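4.2 Ankommen, Stimmen, Schweigen: die halbe Stunde vor dem Gottesdienst

Wer über Gemeindegesang schreibt, beginnt gern mit dem ersten Lied. Auch wir hatten unsere Beobachtungsbögen zunächst so angelegt, dass die Aufzeichnung mit dem Vorspiel einsetzt, und wir geben gern zu, dass uns erst die Gemeinde in Bernaldale eines Besseren belehrt hat. Dort trifft sich die Musikgruppe lange vor der Gemeinde, es wird geräumt, gestimmt, gelacht und zwischendurch auch gebetet, und wenn die ersten Besucherinnen und Besucher ihre Plätze suchen, ist im Raum schon etwas im Gang, an das sie sich nur noch anschließen müssen. Eine Sängerin beschrieb uns das im Gespräch mit einem Bild, das wir seither oft weitergegeben haben: Man komme in eine Küche, in der schon gekocht werde. Wir haben die Bögen daraufhin um eine Vorphase erweitert und diese ab März in beiden Gemeinden, Bernaldale und Omside, in gleicher Weise erhoben.

Insgesamt liegen 212 ausgefüllte Fragebögen vor, von denen 187 in die Auswertung eingehen konnten. Bei den übrigen fehlten die Angaben zur Mitwirkung, sodass wir nicht hätten sagen können, ob hier jemand aus der Bankreihe oder vom Mikrofon aus antwortet, und gerade dieser Unterschied ist für das Folgende ja entscheidend. Ergänzt werden die Bögen durch acht längere Gespräche mit Menschen, die in einer der beiden Gemeinden regelmäßig Lieder auswählen und anleiten. Geführt wurden diese Gespräche ohne festen Fragenkatalog, meist im Anschluss an eine Probe, und mancher schöne Gedanke kam erst, als das Aufnahmegerät schon ausgeschaltet war und wir mit dem Bleistift hinterherschreiben mussten.

Was in den Antworten aus Bernaldale immer wieder auftaucht, ist das Wort »Ruhe«, und zwar in einer Bedeutung, die uns zuerst ein wenig verwirrt hat. Gemeint ist dort selten Stille. Gemeint ist eher die Gewissheit, dass die Leitenden wissen, was kommt, dass der Einsatz sitzt und dass man sich beim Singen nicht fragen muss, ob nun noch ein Refrain folgt oder nicht. In Omside dagegen, wo eine kleinere Gruppe mit Gitarre und Klavier begleitet, wird unter demselben Wort tatsächlich die Pause verstanden, das Ausklingen zwischen zwei Liedern, in das gelegentlich jemand ein frei gesprochenes Gebet hineinlegt. Beide Gemeinden loben also an ihren Leitenden die Ruhe und meinen damit recht Verschiedenes, und wir haben beim ersten Durchgang einige Antworten vermutlich zu schnell in denselben Topf geworfen.

Für die Kodierung haben wir deshalb auf das Verfahren zurückgegriffen, das im Kasuletti-Projekt für mehrsprachige Liturgien entwickelt wurde, und es um drei Kategorien ergänzt: Führung durch Körperhaltung, Führung durch Sprache und Führung durch Zurücknahme. Die dritte Kategorie hat uns am meisten beschäftigt. Sie umfasst alle Stellen, an denen die leitende Person hörbar oder sichtbar weniger tut, als sie könnte, also etwa vom Mikrofon zurücktritt, die Begleitung aussetzen lässt oder eine Strophe der Gemeinde allein überlässt. Zwei von uns haben das gesamte Material unabhängig voneinander kodiert und strittige Stellen anschließend gemeinsam besprochen, gelegentlich auch ein drittes Mal, wenn die erste Einigung über Nacht nicht gehalten hatte.

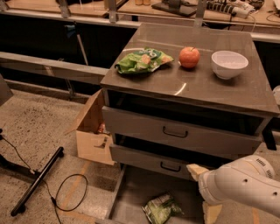

Abb. 3: Schrank aus grauem Metall mit zwei Schubladen; auf der Deckplatte eine grüne Snacktüte, ein Apfel und eine leere weiße Schale.

Inhaltlich zeigt sich nun, dass die Zurücknahme von den Singenden deutlich freundlicher beurteilt wird, als die Leitenden selbst annehmen. In den Gesprächen klang mehrfach die Sorge an, man lasse die Gemeinde im Stich, sobald man einen Takt lang nicht führe, und eine Leiterin aus Omside erzählte uns recht offen, sie habe jahrelang jede Pause mit einem halblauten Satz gefüllt, weil sie das Schweigen für ihr eigenes Versäumnis hielt. Die Fragebögen zeichnen ein anderes Bild. Gerade die unbegleitete Strophe wird häufig als der Augenblick genannt, in dem man die Menschen neben sich überhaupt erst gehört habe, und an den Rand hat jemand in sehr kleiner Schrift geschrieben, er habe an dieser Stelle zum ersten Mal seit Langem selbst wieder laut gesungen.

Etwas schwieriger liegen die Dinge bei der Führung durch Sprache. Kurze Hinweise, etwa auf einen wiederholten Vers, werden in beiden Gemeinden dankbar aufgenommen. Längere Überleitungen spalten die Antworten, und zwar quer durch alle Altersgruppen, was wir so nicht erwartet hatten. Wer selbst gelegentlich mitwirkt, hört den Überleitungen offenbar geduldiger zu und schreibt ihnen auch eher eine geistliche Aufgabe zu; wer ausschließlich mitsingt, wünscht sich häufiger, das nächste Lied möge einfach beginnen. Shi hat für studentische Gottesdienste einen vergleichbaren Unterschied beschrieben und ihn mit der Vertrautheit des Liedguts in Verbindung gebracht. Unser Material widerspricht dem nicht, es legt aber nahe, dass auch die Länge der vorangehenden Lieder eine Rolle spielt, denn nach ausgedehnten Wiederholungen fallen die Urteile über gesprochene Zwischenstücke spürbar strenger aus.

Zu bedenken bleibt freilich, dass beide Gemeinden uns mit großer Herzlichkeit aufgenommen haben und dass Herzlichkeit auf Fragebögen abfärbt. Wer einem Gast Auskunft über die eigene Gemeinde gibt, lobt vielleicht etwas mehr, als er es am Küchentisch täte. Wir haben versucht, dem durch die offenen Fragen am Ende des Bogens zu begegnen, in denen ausdrücklich nach einem misslungenen Moment gefragt wurde, und diese Frage ist erfreulich oft und manchmal auch sehr ausführlich beantwortet worden. Genannt werden vor allem zu hohe Tonarten, fehlende Liedtexte und Einsätze, bei denen Leitung und Begleitung sich sichtlich nicht einig waren. Die Tonartenfrage nehmen wir in Abschnitt 4.3 noch einmal gesondert auf, dort auch mit Blick auf die tieferen Männerstimmen, die in Omside nach eigener Auskunft bei manchen Liedern schlicht eine Strophe aussetzen.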